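3.2 Utensils on the table

Small utensils were the items most often left out after a meal in the Narkari households. Sticks and spoons tended to end up in one pile.
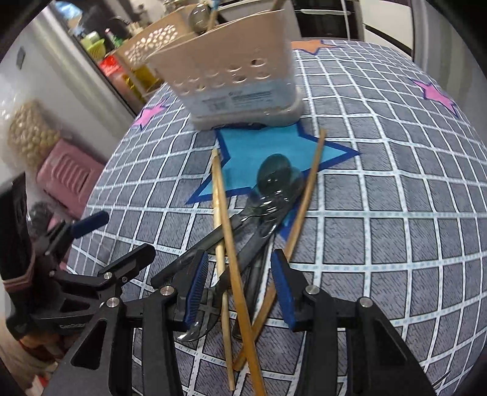

Figure 2. Utensils on a table and the caddy behind them.

Sorting was coded by material first – wood, metal, plastic – and then by length. A clear plastic spoon lying across thin wooden sticks, as in Figure 2, was coded as a mixed pile. Piles of one material were coded separately.

Mfinanga used the same codes in June, over 14 visits.

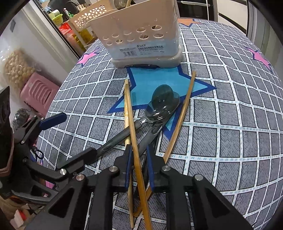 Caddies were recorded by position only, and their contents were left out of the totals.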